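Pay people while they learn the job

By Ingeborg Haslinger
2024-03-05

Most employers in this region say they can't find skilled workers. Most of them also expect somebody else to do the training. I have worked in hiring for most of my career, and I think the second fact explains a good deal of the first.

Take Busport, the bus operator. Last September it advertised for 36 mechanics and asked for three years of experience on diesel and electric vehicles. It got plenty of applications, and almost all were turned down for lack of the electric part. There are very few mechanics with three years on electric buses, because there were very few electric buses three years ago. The jobs stayed open through the winter, and the existing crew worked overtime to cover them.

Plarnik, which builds and fits kitchens, went the other way. It takes on people with no trade at all and pays them a full wage for 44 weeks while they learn. They spend the first part in the workshop and the rest out on jobs with an experienced fitter.

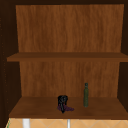

The usual objection is cost. A trainee is slow, makes mistakes and takes up the time of someone who could be earning money for the firm. All true. But an empty position costs money too, and so does overtime, and so does hiring a person away from a competitor who will hire him back next year. Those costs are spread over several budgets, so they are easier to ignore.

The other objection is that trained people leave. Some do. Plarnik has kept most of the people it trained, and the manager there told me the ones who left mainly went because they moved or had children. Even if the number were worse, I wouldn't change my mind. A fitter who leaves one firm usually goes to work for another one nearby, and the region still has a fitter.

What I would like to see is a shared fund. Tilahun and Lorov, two machine shops too small to run a training program alone, have split the pay of one instructor for the past few years. Each sends its new people to him two days a week. The state could build on that by paying up to 40 percent of a trainee's wage in any firm with fewer than 300 employees, on the condition that the trainee gets a written plan and a named person to learn from. Larger firms can afford to pay for it themselves.
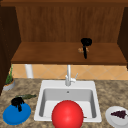

A wooden upper cabinet with a single long shelf.

I would also drop the experience requirement from most job ads. Ask what the person will need to do in the first month, and test for that. Ask whether they show up on time and whether they can take correction. The rest can be taught by people already on the payroll, provided they are given the hours to do it and some extra pay for the trouble.

Busport has started advertising again. The ad still asks for three years.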